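The Long Life of a White Tabletop

Kamala Warrier bought her kitchen table secondhand in Bresville for $219, mostly for the top. It was white, flat and big enough to cut fabric on.

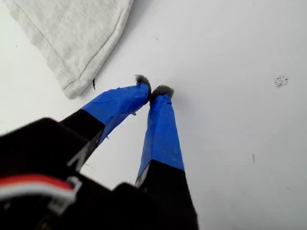 White shows everything, and she knew that when she paid for it. Coffee rings, pencil marks, a gray smear from the bottom of a pan. In her first month she scrubbed it every night with whatever was under the sink, and by September one corner had gone dull.

"I was wearing it out by cleaning it," she says.

These days she keeps it simple. Crumbs come off with a dry cloth. After that it's warm water and a drop of dish soap, then a second cloth to dry. Dried glue gets a damp rag laid over it for up to 20 minutes before she touches it with a plastic scraper. Steel wool stays away from the top altogether. She uses it on the oven racks and keeps it in a separate drawer.

Tape is her other rule. Painter's tape is fine for holding down a pattern, but she pulls it up the same day, slowly and at a low angle. Left over a weekend near a sunny window, it can leave a line of glue that takes longer to remove than the sewing took.

The dull corner never came back. She turned the table so it faces the wall, and the toaster sits there now.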